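3.2 Materials and setting

Sessions were held at the Cendstead site, where 21 adults sorted everyday objects by color name. Each person gave 16 names per visit. 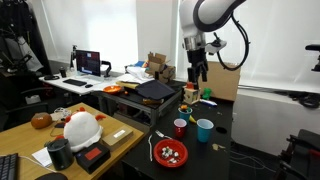
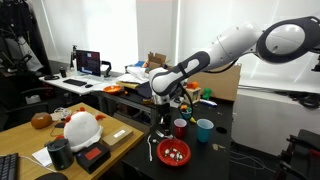

Figure 2. Objects on a black tabletop. The first view includes teal, red and light blue cups; the second, a bright red bowl.

Names were written down as spoken and later grouped by two coders. Of the 318 names kept for analysis, 130 were single basic terms such as "red" or "green." The rest were compounds ("blue-green") or borrowed from things ("brick"). Compounds were counted once, under the last word. Spelling variants were merged before coding, following Dewan and Matubbar.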